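Laundry evening is moving upstairs, and the bed is the new folding table

News from the Sornard building, and for once it has nothing to do with the parking. Starting 28 February 2018, the laundry evening that used to happen down in the basement is going upstairs into people's own bedrooms. I've been pestering Heriberto Quezada about this for weeks (he organizes the thing, and he lives one floor above me, so I can pester him on the stairs) and he finally said yes, go ahead and write it up.

Quick background if you don't live in this part of Drurnberg. The basement at the Sornard had two long tables next to the dryers, and once a week a bunch of us would bring our baskets down, fold, talk, and go home with everything done. I loved it. Then the pipe above the tables gave out over the winter, the tables swelled up like bread, and they had to go. The owners say new ones are coming. They don't say when.

So what do you do with a mountain of clean clothes and no table? You dump it on the bed, of course, which most of us were doing anyway on the other six nights! Heriberto's idea is to make it official. One household hosts, clears the bed down to the sheet, and a few neighbors come by with whatever they've got. There are 14 households on the list so far, and the evenings run for 30 minutes. I asked if that was enough time to get through a family's worth of stuff. He said it's enough if you don't sit down.

We tried the whole idea out ahead of time, with towels, T-shirts, sheets, the lot, and I came away with opinions.

My first opinion is that a bed is a better folding surface than I gave it credit for. It's wide, it's soft, nothing rolls off, and you can lay a shirt out all the way and see where the sleeves are going. My second is that it's low. My back knew all about it the next morning – I'm going to try kneeling on a cushion next time and I'll report back. And my third is that blue things breed. I don't know how one household can own that much blue.

Small stuff goes wandering too. You put your phone down for a second, somebody puts a towel on top, and there goes your evening. Do the phones first, then the fabric, that's my advice.
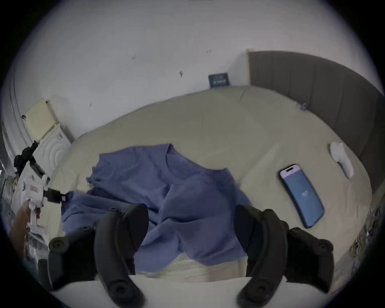 One T-shirt, neckline up, phone off to the side.

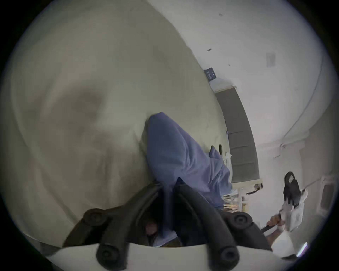
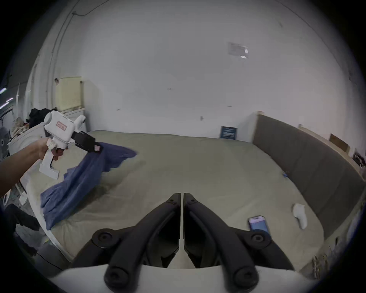 Towel up in the air, single sock by the headboard.

Pendo Ndung'u wants it on record that you should never fold towels and T-shirts in the same pile. Towels go first, she says, in thirds the long way and then in half, and they get carried straight to the closet before a single shirt is touched, otherwise the lint gets on everything and you'll be picking at a dark shirt all the way to work. She also thinks 30 minutes is generous and that people who need longer are talking too much. I told her the talking was the point. She said that she could talk and fold, and that she has seen me try.

Fair enough. I went home and did it her way, towels in thirds, and they do sit better on the shelf. They used to lean over like drunks.

Where we haven't reached any kind of agreement is socks. Heriberto rolls them. Pendo lays them flat, one on the other, and folds once, and won't hear of rolling on account of the elastic. I ball mine up and throw them in a drawer, and after this trial run I've been asked to stop doing that in company. There'll be a basket in the lobby for the ones without a partner, on the little shelf by the mailboxes. If you're missing a plain white one, go look, there are plenty to choose from. After a month whatever's still in there gets cut up for dusting.

Some practical bits. The list is taped inside the elevator, and you sign up either to host or to come by. You don't have to host to come, but Heriberto would like it if people took a turn now and then. It's 3 guests at the most per evening, as the bedrooms on our side of the building are what they are and you need to be able to walk around the mattress. Bring your clothes dry. I can't stress that one enough – a warm towel that's still a bit damp in the hem will leave a mark on somebody's sheet, and then you're washing their sheet. Hosts, take the quilt off first and put it on a chair or in the hallway. A plain sheet is fine and a light one is even better, you can find dark socks on it.

Shoes off at the door, please. Dogs stay home (sorry, Biscuit).

The Wevano laundromat on the corner is still the place to go for anything too big for a home machine. I took my winter comforter over there last week and it came back in a bag the size of a small child. They've got a counter by the window where you can fold while you wait, and they don't mind if you bring a coffee from Šťastný across the street as long as there's a lid on it.

One more thing about fitted sheets. I've had requests for a lesson. I can't teach that, I fold mine by getting angry and putting the flat one on top. Pendo can do it properly, corners tucked into corners, and she's said she'll show anybody who signs up for her evening, which is the second one on the list. It was already half full when I took the elevator down this morning, so get your name on there. There's a pen on a string, and if the pen's gone, knock on my door and I'll lend you one.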